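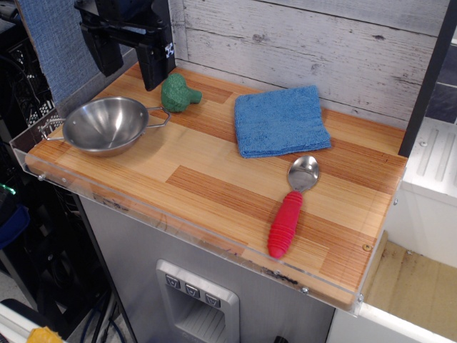
The wrong question about grippers

Opinion | Automation and Handling
2025-04-03

Print this page | E-mail this to a colleague

When people hear that I compare grippers for my work, they ask me always which one is the best. I understand the question, and I have asked it myself to others. But after four weeks with two grippers on the same arm, I became convinced that it is a poor question, and that our field loses much time and money in answering it.

Let me first say what we had. The first gripper was the Wiluver, black, with two thick fingers that open and close and do little else. The second was the Sterow, which has three soft fingers and costs a good deal more. Both were run from a Rarnham controller, mounted to the same arm, over the same kitchen counter. The objects were four: a small steel pan with two wire loop handles, a toy broccoli, a folded blue cloth, and a metal spoon with a chunky red handle. The task was to pick up the one that was named and to put it down again at another place on the counter.

This does not sound like much. A colleague from the Matlala project, who has a set of test objects that fills two cabinets, told me in a friendly way that our list was a children's menu. I want to defend it.

Consider the spoon. It is lying on a flat surface, and so is every spoon in every kitchen. For a person, a spoon on a table is so easy that we have no memory of learning it. We put a fingertip at one side, we tilt it a little, we let the nail go under. A gripper with two thick fingers has no nail. It must come down from above, very near to the wood, and close on something which is not much higher than the fingertips are round. If it comes down too high, it closes on air. If it comes down too low, it pushes on the counter, and the controller stops everything with a force error. Between these two there is a small space, and all of the quality of your camera, your calibration and your patience must fit inside it.

The red handle was a help to us, I admit. It is fat, and it has rings around its lower half. I would advise anybody who begins with such tests to also take a spoon with a thin flat handle from the drawer of the office kitchen, and then to be silent for a while about success rates.

Now consider the cloth. With the cloth the Wiluver was better, and this I did not expect. I had read that soft fingers are the natural choice for soft things, and it sounds so reasonable that I never doubted it. But the Sterow wants to wrap itself around an object, and a cloth folded into a square pad gives it nothing to wrap around. The fingers slid over the top and disturbed the folds. The two stupid fingers of the Wiluver went down and pinched, and up came the cloth. It came up by one layer and the folding was lost, so whether you call this a success depends on what you wrote down before you started. We had written only "lifted", so it was a success. I am still a little ashamed of this.

The broccoli was easy for both of them. It has a lumpy head and it stays where it is put. I think that we see so many toy vegetables in demonstrations for exactly this reason, and when I see one in a video from a supplier I now look for what is lying beside it.

The pan I leave for last, as we did in the lab. You may take it by the rim or by one of its loop handles. By the rim, the Wiluver held it well, but the grip is far from the center and the whole pan wants to rotate. By the handle it is worse. The Sterow, with three contacts, kept the pan more level, and if my only object was this pan I would pay the difference in price without complaint. My only object is not this pan.

About the number

With the Wiluver we made 111 attempts, and 12 of them failed. You can calculate the percentage for yourself, and it will look respectable. I have seen it already in a slide of ours, in large letters, and I asked that it should be removed.

My reason is that the 12 failures were not spread over the objects like butter over bread. Most of them were the pan. A few were the spoon, all from one afternoon when the camera had been touched and not calibrated again. If I had tested more broccoli and less pan, the same gripper with the same fingers would have become a better gripper on paper. Any supplier can do this, without one false sentence, and I believe many do so without bad intention. They simply test with what is standing on the table.

For this reason I would like that we stop publishing one number for one gripper. Give me a row for each object. Give me the position in which it was lying, and say if it was placed by a person who knew how the gripper likes it. In our first week we all placed the spoon with its handle turned to the arm, as if we were serving it! It was pure politeness. When we began to put it down at a slant, this way or the other way, the results became less beautiful and more useful.

A word about the counter

I am asked sometimes why one should bother with a real counter top, when a gray table with a foam mat is cheaper and more kind to the fingers. I have had both. On foam, a finger that comes down too low sinks in a little and nothing happens, and you learn nothing. Wood does not forgive this. Our counter is also made of strips in many tones, from pale to reddish brown, and a camera that finds a spoon beautifully on plain gray may have more difficulty there. The steel of the pan carries its own reflections. The clear plastic guard along the edge has bright lines in it, and in the first days our software found these lines very interesting. All of this belongs to the problem. I would be suspicious of a comparison in which the background is nicer than the one in my own kitchen.

What I would buy

Having said that the question is wrong, it would be rude not to answer it. For mixed small household things, lying flat and with space between them, I would buy the simple two-finger gripper, and I would spend the money that remains on the mounting of the camera and on a set of thinner fingertips. Thinner fingertips can be changed in minutes. A hand with more fingers brings more cables, more parameters, and more ways of failing that nobody in the team has seen before.

I can imagine well a reader who disagrees. If your objects are fragile, or round and heavy, or if they stand close together, my advice may be bad for you. The Sterow is a good product and the engineers who made it solved a hard problem. It was only not the problem that I had on my counter.

In May we will repeat the whole series with the thinner fingertips, and with a spoon from the office drawer. The pan stays in the set. I will publish the rows and leave out the total, and if somebody wants to add them up, I cannot prevent it.

Filed under: Grippers and End Effectors, Test Methods, Opinion

Print this page | E-mail this to a colleague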